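Kigurumi

Kigurumi is a Japanese word for a costume that covers the whole body and turns the wearer into an animal, a cartoon figure or a mascot. The word is made from two parts, the verb kiru, "to wear", and nuigurumi, "stuffed toy". In Japan it can mean any full-body character suit, also the big mascot suits seen at shops and sports events. Outside Japan it is mostly used for one type only, the loose one-piece pajama suit with a hood, often shortened to "kigu".

Types

The pajama type is the most common and the cheapest. It is cut from fleece or a similar soft fabric, closes with buttons or a zipper in front, and has a hood on which the face and ears of the character are sewn. The face of the wearer stays open. The tail is usually stuffed lightly and attached to the back at the height of the waist. The seat of the suit hangs low, so that one size can be worn by people of different heights.

The mascot type has a separate head, built on foam or a light frame, and a padded body. The wearer sees through the mouth of the character, through mesh in the eyes or through a hidden opening in the neck. It is worn by paid performers more than by hobbyists.

The third type is called animegao, "anime face". The performer wears a hard mask with large painted eyes, a wig, and a skin-colored bodysuit under the ordinary clothes of the character. The mask covers the whole face and usually also the back of the head. Animegao began in stage shows for children and later became a hobby of its own.

Fursuits, which are worn in the furry community, look close to the mascot type but have a different history. A fursuit usually shows a character which the owner has created, while kigurumi more often shows a known one or a plain animal.

Materials and construction

Fleece is chosen for pajama suits for the reason that it does not fray when it is cut. Inner seams can be left unfinished, and this makes the suit a popular first project for home sewers. A thin fleece is more comfortable at indoor events, and a thick one is better for sleeping or for outdoor use in the winter. Cotton flannel is used less often. It breathes better but needs finished edges.

Most home patterns have the same main pieces: two fronts, two backs, two sleeves, a hood in two or three parts, cuffs, and a gusset between the legs. Markings such as stripes and spots are either appliquéd before the pieces are joined or painted with textile color afterward. Appliqué lasts longer in the wash. Ears that should stand up are filled with craft foam or polyester stuffing, and long ears sometimes get a plastic strip inside, which must be possible to take out before washing.

Makers who copy a known character often work from a plush toy and not from drawings. A drawing usually shows the front, and the toy gives also the back, the root of the tail and the place where the ears meet the head.
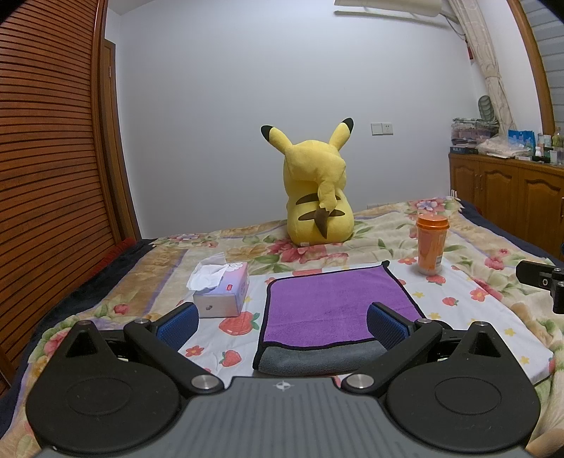

Helmi Lahtinen disagreed with this practice in a reader's letter to the sewing magazine Hesis. She wrote that a toy has the proportions of a toy, with a head nearly as wide as the body, and that stripes measured from it come out too thick on an adult back. In her opinion the maker should take only the order of the markings from the toy, draw them again on paper at full size, and pin the paper to the person who will wear the suit. The magazine printed the letter together with a corrected stripe template in its April issue.

The tail causes the most repairs. A heavy tail pulls the back of the suit down and tears the fabric around the seam. Common solutions are a patch of strong cotton behind the joint, or a hidden belt which carries the weight. Tails with sharp angles need a stiff core, and this is normally cut from upholstery foam.

Use at events

At conventions the pajama suit is considered an easy costume. It needs no wig and no makeup, it goes on over normal clothes, and it can be carried in a backpack. Some contests do not accept it in the main class, and others have a separate class for it. The Woner costume fair has had such a class since its fourth year. Its rules ask that at least the hood is made by the participant, and the stage time is 37 seconds for each person.

Masked types need more planning. The performer sees badly, hears badly and becomes hot in a short time. At Woner a performer in a closed head may stay on the floor for 15 minutes and must then go to a rest room, and each one has a helper who wears no mask. By custom, animegao performers do not speak while in costume and use gestures only.

Trade

Ready-made pajama suits are sold by costume shops, toy shops and clothing chains. Among small producers in the Nordic countries is Väisänen, a workshop founded by Sirkka Laaksonen, which at first repaired theater costumes. It sews 3,000 suits in a year, most of them plain animals, in 4 adult sizes. The company Prirkex sells cut fabric kits with a printed pattern, meant for people who have a sewing machine but do not want to draw their own pieces.

Suits of known characters are made under license. Unlicensed copies are common in online shops, and they often differ from the original in the color of the fabric or the shape of the face.

Care

Fleece suits are washed inside out in cool water, without fabric softener, and dried in the air. Ironing melts the surface. Foam heads and hard masks cannot be put in a machine. They are wiped inside with a mild cleaner after each use and left open to dry, best on a stand which lets air come in from below.

See also: Cosplay; Mascot; Onesie; Fursuit; Costume design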